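Frame rates and the Jukska print

I watched the Jukska restoration twice this week, once from the disc and once from the stream, and the two do not match. The disc runs 142 minutes. The stream is 7 minutes shorter, and at first I assumed cuts.

I went through both versions with the chapter list open. Every shot is present. The stream has been sped up from 24 to 25 frames per second and the sound was not pitch corrected, so Tapio Kinnunen's narration sits noticeably higher than it should. The remaining difference is the restoration credits, which the stream drops.

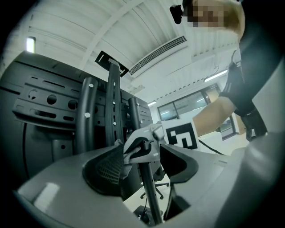 Gray cloth between the gripper fingers, office chair behind.

Lauri Seppälä wrote to say the old tape had the same fault. I no longer own the tape, so I can't check. He also prefers the darker grade in the Cloltitholm harbor section. I don't. The disc lifts the shadows enough to read faces in the boat shed, and the grain survives.

Subtitles are another matter. The disc has 1465 lines, and in the second half they arrive early by 32 frames. A player with a subtitle delay setting will fix it. Mine has one, three menus down.
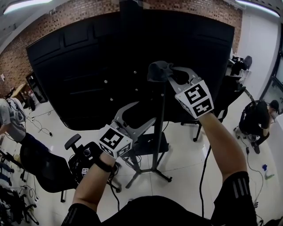
Both grippers up at the dark panel, brick wall in the room.

I have sent the timing notes to Pelkonen, who put out the disc. Their last reply to me took until December, so I'm not waiting on it. Next on the shelf is Carer, same director, mono sound only.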